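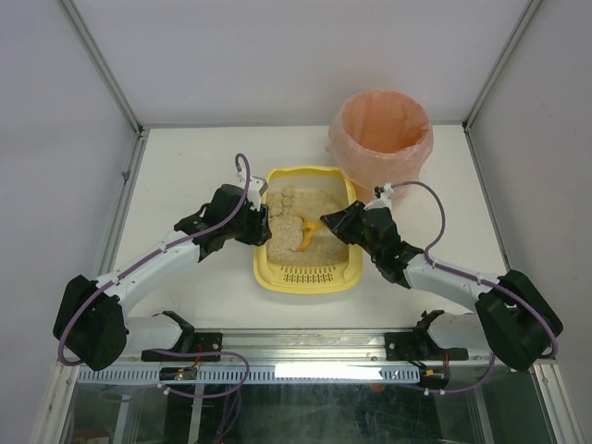 돗우드, 고양이 화장실 관리 안내서 개정판 배포
청소 주기와 모래 높이, 쓰레기통 위치까지 한 권에 정리

2024년 3월 26일

반려동물 생활용품 업체 돗우드(Dodwood)는 고양이 화장실 관리 안내서의 개정판을 배포한다고 밝혔다. 안내서는 57쪽 분량이며, 화장실을 놓을 자리를 정하는 일부터 매일 하는 청소, 모래 전체 교체, 폐기물 처리까지 가정에서 반복하는 작업을 순서대로 담았다.

개정 작업은 지난해 8월에 시작됐다. 돗우드는 고양이를 한 마리 이상 기르는 900가구에 설문을 보내 청소 습관을 물었다. 응답 가구의 60퍼센트는 하루 한 번 배설물을 치운다고 답했으나, 화장실 통 자체를 언제 마지막으로 씻었는지 기억하지 못한다는 응답도 적지 않았다. 초판에서 두 쪽에 그쳤던 통 세척 항목이 개정판에서 한 장으로 늘어난 것은 이 결과를 반영한 것이다.

매일 하는 청소

안내서가 권하는 일일 청소는 아침과 저녁 두 차례다. 굳은 모래 덩어리는 삽을 바닥까지 넣어 밑에서부터 들어 올린다. 위에서 누르면 덩어리가 부서져 깨끗한 모래와 섞이고, 부서진 조각은 삽의 틈으로 빠져 다시 골라내기 어렵다. 덩어리가 통의 한쪽 구석에 몰려 있을 때에는 주변 모래를 먼저 반대쪽으로 밀어 공간을 만든 뒤 떠낸다. 떠낸 삽은 통 위에서 가볍게 흔들어 남은 모래를 털고, 바로 쓰레기통으로 옮긴다.

청소가 끝나면 모래 표면을 고르게 편다. 모래 높이는 5센티미터 안팎을 기준으로 하되, 깊게 파는 고양이라면 조금 더 채운다. 줄어든 만큼만 보충하고, 새 모래를 한꺼번에 많이 붓지 않는다.

쓰레기통과 봉투

개정판에 새로 들어간 부분은 쓰레기통 배치에 관한 내용이다. 안내서는 봉투를 씌운 쓰레기통을 화장실 바로 옆, 삽을 든 팔이 한 번에 닿는 거리에 두도록 권한다. 거리가 멀면 옮기는 동안 모래가 바닥에 떨어지고 청소 시간도 길어진다. 봉투는 입구를 테두리 바깥으로 넉넉히 접어 내려 씌운다. 접은 폭이 좁으면 무거운 덩어리가 떨어질 때 봉투가 통 안으로 말려 들어간다.

봉투는 가득 차기 전에 묶어 버린다. 사용한 모래의 배출 방법은 재질과 거주 지역에 따라 다르므로 해당 지방자치단체의 기준을 확인해야 한다. 제품 포장에 변기에 버릴 수 있다는 표시가 있더라도 건물 배관이 오래된 경우에는 권하지 않는다.

통 세척과 모래 전체 교체

굳는 모래를 쓰는 가정은 한 달에 한 번 모래를 모두 비우고 통을 씻는다. 미지근한 물과 향이 없는 중성세제를 쓰고, 표백제와 암모니아 성분 세정제는 피한다. 테두리 안쪽과 모서리, 통풍용 틈이 있는 제품은 틈 사이까지 부드러운 솔로 닦는다. 틈에 낀 모래 가루는 물을 붓기 전에 마른 솔로 먼저 털어 내야 굳지 않는다. 씻은 통은 물기가 완전히 마른 다음에 모래를 채운다.

삽도 같은 날 함께 씻는다. 삽을 모래에 꽂아 두는 가정이 많은데, 안내서는 따로 걸어 둘 것을 권한다. 고양이가 드나들 때 걸리적거리고 손잡이에 가루가 묻기 때문이다.

여러 마리를 기르는 가정

화장실 수는 고양이 수보다 하나 많게 두는 것을 기본으로 한다. 공간이 부족하면 수를 줄이는 대신 청소 횟수를 늘린다. 통은 나란히 붙이지 말고 서로 떨어진 자리에 두며, 밥그릇과 물그릇 가까이에는 놓지 않는다. 새 통이나 다른 모래로 바꿀 때에는 쓰던 통을 한동안 그대로 두고 고양이가 새 통을 쓰는지 지켜본다.

돗우드 고객지원팀은 "문의 가운데 상당수가 제품보다 청소 순서에 관한 것이었다"며 "처음 고양이를 들인 가정에서 그대로 따라 할 수 있도록 단계를 짧게 나누었다"고 말했다.

안내서 인쇄본은 콜소프(Kollthorpe) 매장에서 무료로 받을 수 있으며, 전자 문서는 돗우드 누리집에서 내려받을 수 있다. 인쇄본에는 냉장고나 벽에 붙일 수 있는 월간 청소 점검표가 한 장 들어 있다. 동물병원과 보호소에서 여러 부가 필요한 경우 한 기관에 99부까지 신청할 수 있고, 배송비는 돗우드가 부담한다.

문의: 돗우드 고객지원팀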